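Science & Making / Features

The hand that learns by missing

A small team at Muvisero thinks a robot's failed grabs are worth as much as its good ones. Caradog Prosser spends a day at the bench.

5 November 2019

I had been at Muvisero for less than an hour when the arm missed its target, closed on thin air and got a cheer from the whole room. I cheered as well, a little late.

Most people who teach robots to pick things up keep the successes and bin the rest. The group here keeps the lot. Their method, which they call Skiseck, takes every bungled grab and asks a simple question of it: how far off was the hand, and in which direction? The answer becomes a lesson, and the next try starts from a slightly better guess.

What I love about it is how little it needs. There is one view, from a small camera down at the wrist, looking along the two fingers at whatever lies beyond them. It has no overhead rig to lean on and no map of the table (I asked twice, because I didn't believe it).
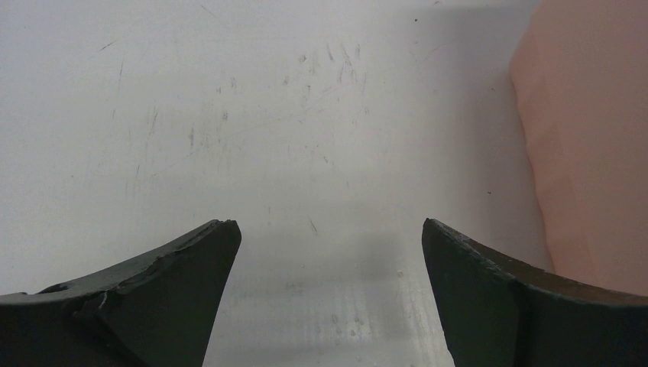
The older way of working, which the team used until June, needed 1000 tries before the hand could cope with a new object. With the misses put back in, it needs 57. I watched one of those runs from start to finish over a cup of tea, and the change is lovely to see. The early tries are all swagger and no aim. By number 15 the arm has begun to slow down as it gets close, which it was never told to do!

There are still things it can't manage. Shiny objects throw it, and so does anything that rolls. The partner lab at Flalmont has been trying the same software on a different arm, and so far its results are patchier. The next round of tests will look at whether the lessons from one pair of fingers can be passed on to another.

I stayed for one more run before my train. It missed by a whisker, and the numbers went into the pile with all the others.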